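Washing up in a tray - how much water?
Started by hefin_p, January 2019

hefin_p
We've got no kitchen sink until the plumber comes back, so the washing up is being done on the table. I started with a big bucket and it was useless, you can't see what you're doing and the cutlery sinks to the bottom. What are other people using?

torbenh
Shallow tray, thin layer of water, one plate in at a time. We did 8 weeks like that when our floor was up. Tomato sauce comes off yellow plastic if you get to it the same evening, but leave it overnight and you'll have an orange plate.
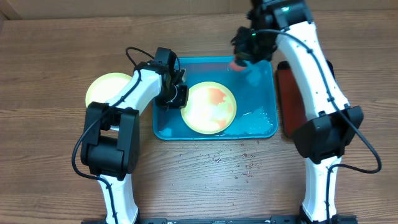
Yellow plate in the blue tray, suds to the right, second plate waiting on the table.

PoppyD
That's far too little water for me. You'll be wiping grease from one plate on to the next. I'd want it deep enough to cover the plate.

torbenh
I change it after every 2 plates. It still comes to less than a full bowl, and I can carry the tray to the back door without slopping it down my legs. Try that with a full one.

PoppyD
Fair enough on the carrying. I still wouldn't do a roasting tin in it.

torbenh
No, the tin went in the bath.

birthe_th
Scrape first, whatever you use. Kitchen paper or an old spatula, straight into the bin. And put a towel under the tray if the table is wood. Ours in Hjaltested has a white ring from a wet bowl and it hasn't shifted with oil or anything else.

hefin_p
Is the ring from heat or from water? Mine is only waxed.

birthe_th
Hot water in a thin bowl, so both I suppose.

Inger V
Agree with Poppy about the grease. I use two trays, one soapy and one clean for rinsing. Takes up the whole table but the glasses come out clear. Also go easy on the liquid, a small squirt is plenty in water that shallow or you'll be rinsing suds off all night.

hefin_p
Thanks all. Going to try the tray tonight with a towel under it. Plumber now says another 3 weeks.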